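The Woromdale open day ran until four, and I stayed for nearly all of it. Limus had people practicing table setting with hand-held grippers, so the robots can learn from the recordings. Mahnaz Rostami talked us through it and never seemed to tire of questions – and I had plenty!

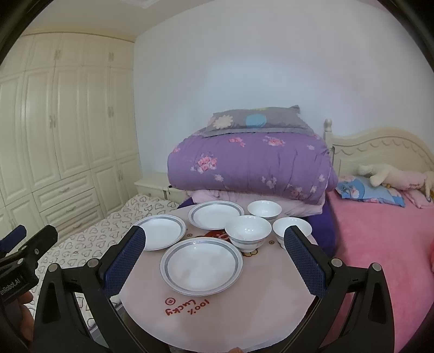 Plates are harder than I ever guessed. You have to come in low at the rim, and my first few tries were pretty clumsy. Mahnaz said they had saved 1,939 runs by November, bowls included. Ottó Boros then let me watch one played back at half speed, and I could have stayed another hour. I'm already signed up for the spring visit.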